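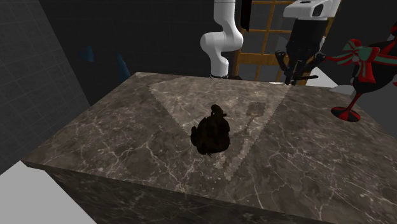 Vancomycin trough vs AUC on the Forkora calculator

wkimaro
Thu 22 December
We moved from trough targets to AUC dosing in January and I'm still getting pushback from two of the surgical teams. Patient this week: 12-hour dosing, trough of 7, calculated AUC just over target. The resident wanted to go up because "seven is low." I left the dose alone. How are other sites handling this?
Wycliffe Kimaro, inpatient pharmacy, Owino

gramneg_jo
Same argument here for the first few months. We stopped printing the trough next to the result and put the AUC on top. Calls dropped.

tdm_bench
I wouldn't hide the trough. If the draw time was charted wrong, the trough is the first number that looks odd. Was yours a two-level calculation or Bayesian from one level?

wkimaro
One level, Bayesian. Creatinine stable.

tdm_bench
Then I'd want a second level before telling anyone the exposure is fine. One level leans hard on the population model, and if your patient doesn't look like that population, the AUC is mostly the model talking.

gramneg_jo
Disagree. Stable renal function, ordinary body size, one properly timed level is enough. Two levels on everybody is 300 extra draws a year on a unit our size.

tdm_bench
I didn't say everybody. I said this one – the number is near the line and a team is already asking.

lateshift_rph
Which model is Forkora running? Ours defaulted to the critical care set after an update and we had to switch it back by hand. Check the settings page.

wkimaro
Just looked. It's on the general adult set. Patient weighs 122 kg, which I should have put in the first post.

gramneg_jo
OK, that changes my answer. Get the second level.

wkimaro
Ordered, peak and trough around the next dose. Will post both numbers.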